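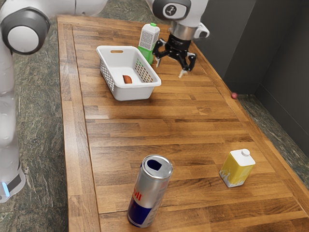 Slide 1. Butcher-block surface, parallel strips, with a raised border strip along one edge. Rendered.

Speaker notes: Seasonal movement in solid wood worktops

Slide 1 stays up while people sit down. Start on time. Introduce Yaowalak Suksawat, who will take questions on finishes at the end.

Slide 2. Scope
Solid wood tops only. Veneered board is left out. The talk covers movement across the grain, fixing methods, and the crosswise end strip. Anyone who wants glue chemistry should see the Darell handout on the side table.

Slide 3. Why wood moves
Wood takes up water vapor from the air and gives it back until it balances with the room. It swells and shrinks across the grain. Change along the grain is small enough to ignore in a worktop. Movement is largest in the direction of the growth rings and smaller at right angles to them. Say this slowly. Half the room will know it and the other half will need it for slide 5.

Slide 4. Moisture content
Define it: weight of water divided by oven-dry weight of the wood. Our target for a heated kitchen is 8 percent. Stock that arrives at 18 percent goes back on stickers and is not cut. Mention that pin meters read low in cold wood unless corrected for temperature.

Slide 5. Strip layout
Narrow strips with the ring direction varied keep cupping small, as each strip pulls a different way. Total change in width is not removed by gluing up. It is the sum of the strips. Point back to slide 1 for the seams.

Slide 6. Fixing to the base
Cabinet screws go through slotted holes, slots running across the grain. Tighten, then back off a quarter turn. Fix hard at the front edge only, so movement goes to the back wall. The Orley job was screwed tight at both edges and opened along a glue line in November, after the heating came on. Ye-rin Baek has the repair drawings.

Slide 7. Crosswise borders
A strip glued at right angles over its full length holds the field rigid at that end. Either the joint fails or the field splits. Use a tongue and groove, glue the middle 80 mm, and leave the rest dry. Pass the Belhaj sample around now. Ask for it back.

Slide 8. Finish
A finish slows the exchange of moisture. It does not stop it. Coat both faces equally. An unfinished underside over a dishwasher is the most common fault in Montri Wongsuwan's site reports. Leave a gap at the wall and cover it with an upstand fixed to the wall only.

Slide 9. Checks before delivery
Meter reading at both ends and the middle. Straightedge across the width. Record the room humidity with the reading. If time is short, skip the table and read out the first row.

Questions. If asked about tops over stone floors with underfloor heating, refer to Kanyarat Saithong's notes and do not guess at figures.

Related items
Reading a pin meter in cold stock
Slotted holes and figure-eight fasteners compared
Jurnar workshop: sticker spacing for thick boards
Oil finishes on end grain
Shih-chieh Tam: breadboard ends, a short history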